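Ticket 1511 – Hand-held gripper loses its place halfway through a run
Opened by: Mikkel Stougaard
Assigned to: Arnar Hallgrímsson
Project: Barta
Status: open again
Last edited: 20 Aug 2020

Problem as reported
Tracking goes fine at the bench and falls apart in the bedroom. The replayed path starts where it should, wanders off at frame 270, and by frame 320 believes it is inside the wall. I have checked. It was not inside the wall.

Things already tried, so that Arnar needn't suggest them
Charged everything. Restarted everything. Swapped the cable for the one in the Oltico box, which made no difference apart from being too short. Cleaned the lens with a proper cloth and then, in a low moment, with my shirt.

Arnar, first reply
Bench is full of clutter and the software loves clutter. Your bedroom has big plain walls. If the view is mostly blank paint it has nothing to hold on to. Do ten runs, slower, and keep something busy in view. Clothes will do. Also check the finger mounting screws, you never tighten them.

Mikkel
Screws were tight. Well, three were. Fixed the fourth and am not prepared to discuss it.

Did the 10 runs with the jacket target. Seven came back clean, which is seven more than before. 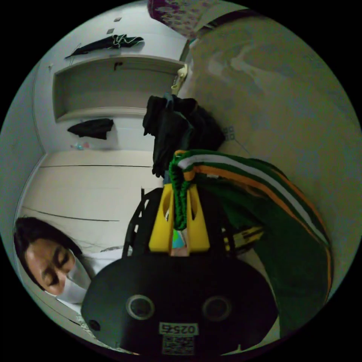

The three bad ones all break at the same point in the path, when I turn the wrist over and come back level. Slow turn, the track survives. Normal human turn, it goes for a walk. Logs say "lost, relocalising" and then, with great confidence, nothing.

Arnar, second reply
Sounds like the clock offset between the motion sensor and the video. We had this in March on the Vorcombe build and spent two evenings blaming the lighting. Rerun the calibration and send me the number it gives you. Don't round it.

Mikkel
Reran it. The old offset was the one from the Ostuleck config, copied over by somebody with my login. New value is in the project folder, unrounded. Two fast turns since then, both held. Closed the ticket.

Mikkel, later
Reopened the ticket. Third fast turn, back in the wall. Different wall, though – so I'm calling that movement.

Arnar
Send me the raw file, and leave the config alone until I've looked.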